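Tuesday, bench notes, tower teardown

Second tower from the Sleiman office lot. Vitória Teixeira wants the drives out and labeled before anything else is stripped, so I started there and worked back toward the board.

Side panel off, case laid flat on the slatted table. Easier on the wrists than standing it up, and screws that drop stay in the case more often than on the floor. Wrist strap clipped to bare metal on the chassis.

Drive bay. Blue plastic carriers, no screws. Pinch the two tabs toward each other and slide the carrier straight out. Last week I pulled one at an angle on the first tower and cracked a rail, so keep it level. Power and SATA plugs come off before the carrier moves. Hold the SATA plug by its body, not by the cable.

Cables. Fold the drive leads back toward the supply before lifting anything over them. On the first tower I had a loop caught under the carrier and could not work out why it would not slide.

Drives go into antistatic bags, one per bag, with the asset number written on the bag in marker before the drive goes in. The wipe is a separate job on the Bilari station. Nothing leaves the shelf until the wipe log has a line for it.

Bay and case interior, drive work:
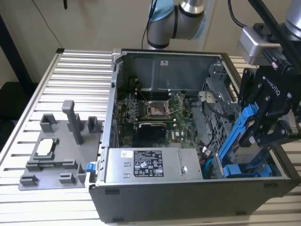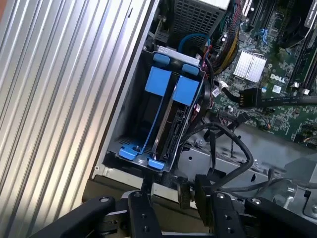 Order for the rest, same as the first tower:
Heatsink off the board, old paste cleaned with alcohol and a lint-free wipe.
Memory out, into the foam tray.
Supply out last. Leave it 8 minutes after the cord is pulled and do not open the housing under any circumstances.

Fasteners. I used the Maketti tray with the magnetic base. The case screws and the drive screws look alike and have different threads, so they go in separate wells. The first tower's are still mixed in a cup on the windowsill and need sorting.

Time. First tower took 27 minutes to get to bare chassis, including the cracked rail. I would like to see the rest come in under that. No point rushing the drive bay though.

To do:
Ask Clallirora whether they take supplies with the leads still on or want them cut.
More antistatic bags, we are down to the last sleeve.
Find a spare blue rail for the one I broke. Vitória thinks there are two in the cabinet by the door.
Marker is drying out.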